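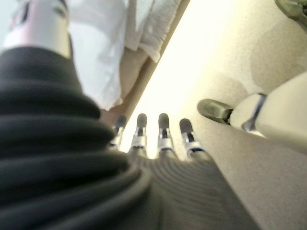 Ticket 1286: Daumen der Greifhand verliert Referenz
Projekt: Studierendenprojekt Grollis, Werkstatt Perncombe
Status: in Beobachtung
Priorität: mittel

Fehlerbild
Nach längerem Betrieb fährt der Daumen beim Schließen zu weit nach innen. Die vier Finger erreichen ihre Sollposition. Controller meldet Fehler 16 (Encoder Daumen, Wert unplausibel). Nach Neustart zunächst unauffällig.

Umgebung
Steuerung: Larkcombe, Firmware-Stand April
Handgelenkkamera aktiv, schwarzer Stoff am Handansatz
Testprogramm: Caron, Zyklus Öffnen/Schließen

Verlauf
09:40 Fehler reproduziert nach 220 Zyklen.
10:05 Stecker am Daumenmotor gezogen, geprüft, wieder gesteckt. Keine Änderung.
10:30 Stoff am Handansatz gelöst, Kabel darunter kontrolliert. Encoderleitung stand bei gedrehtem Handgelenk unter Zug.
10:50 Leitung mit mehr Schlaufe verlegt, Zugentlastung versetzt. Stoff wieder angebracht, Falten dürfen nicht über die Fingergelenke rutschen.
11:15 Daumen neu referenziert, Offset gespeichert.
11:20 Dauertest gestartet, Ziel 2000 Zyklen.
15:10 Dauertest beendet, kein Fehler 16 im Log.

Offen
Test mit voll gedrehtem Handgelenk steht aus. Bei ausgestreckten Fingern Kamerabild mitspeichern, linker Finger wird vom Stoff teilweise verdeckt. Ersatzleitung bestellt, Einbau nur bei erneutem Auftreten.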